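Boards > Manipulation > Learning from Demonstration

Filed under: Methods & Results, Grippers

**Halalex**
7 Jul 2018
OK, I have to share this because I've been grinning all morning! We trained a grasping policy on demos from the hand-held grippers only, no teleop at all, and it transferred to the arm with 70 percent success on objects it had never met. Last May, with teleop data, we were stuck at 40. Same network, same arm, same objects. The only change was letting people walk up to a table and do the task with the tool in their hands.

My favorite part is how fast it goes. We got almost 1,000 demos before anyone complained about their wrists.

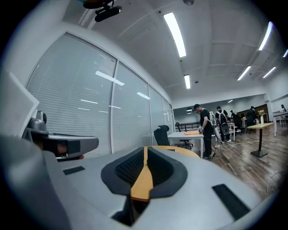

Do you need to retrain when the camera moves a little on the tool?
Small shifts are fine if you jitter the crops during training, but a real change of angle means new data.

**Tinness**
Great numbers, but I don't buy the comparison yet. How many teleop demos did you have in May? If it was a lot fewer, you've shown that more data helps, and we knew that.

**Halalex**
Fair! Fewer, yes. I cut the new set down to the same size last night and it still came out ahead — by a smaller margin, I'll post the curve when the last seeds finish.

**Pimari**
Matching the count isn't enough either. Hand-held demos are shorter, so matching by count gives you fewer frames per demo. Match by minutes of recording and I think your gap gets bigger. We saw that with drawer opening.

**Tinness**
Or it gets smaller, if the extra teleop frames are mostly people hesitating. Please run both.

**Halalex**
Running both. You two are the best kind of annoying.

Comments (2)

**Sitthichai**: Did you filter out motions the arm can't reach? We lost a big chunk of our demos that way and the policy got better for it.

**Pimari**: Seconding the reach question. Elbow limits ate most of ours, and we only caught it when the arm kept freezing halfway to the shelf.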